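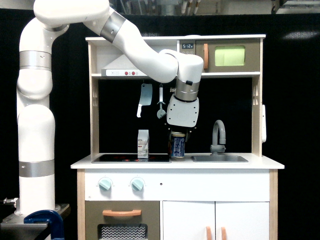 Yen-ting Shek wrote at 7.40 that a motto on a village hall is only paint, and that people who don't care for the words can simply look at the door instead. I've thought about that all morning over my tea, and I do see the kindness in it, but I can't quite agree - the hall belongs to all of us, and "Under God We Gather" leaves a good few of us standing outside, so to speak.

Last updated: August

gidis_gran
Well, I was married in that hall and I'd be sorry to see the words go. They've been up there 50 years! My late husband touched up the gold on the G himself. Could we not add a second line underneath, something for everybody, and leave the old one be?
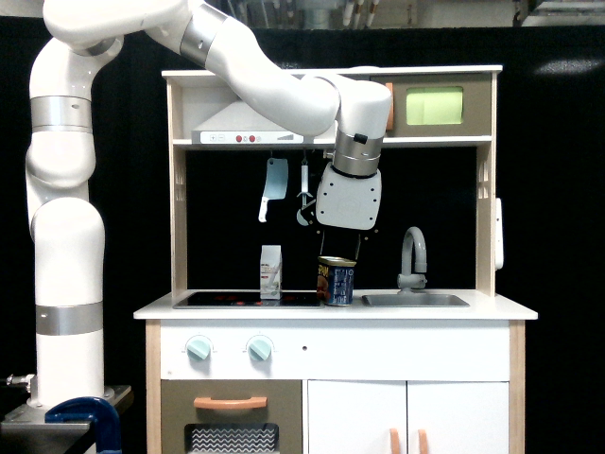

The toy kitchen, with a can of SPAM by the cooktop.

Babar Sial
I'm a believer, as most of you know, and I'd still rather the council kept out of it. My faith gets along very nicely without a signwriter. What bothers me more is the 300 pounds for repainting when the roof lets in water over the stage.

ivari22
Babar, the 300 was Tymoshchuk's quote for the whole front, gutters included, so it isn't all for the motto. Do read the minutes, love. I'm for taking it down, by the way, and I sing in the choir.

gidis_gran
Gutters included? Nobody told me that. I still say leave it, but I'm glad to know.

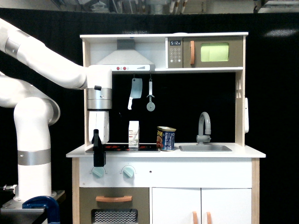 Robot arm at the toy kitchen, black curtain behind.

Yen-ting Shek
I may have been a bit breezy earlier, sorry all. Bernarance had the same row over their library and ended up with just the name of the village, which looks rather smart. I'd vote for that, if it comes to a vote.

Print this page | E-mail this thread

We use cookies to keep you logged in. OK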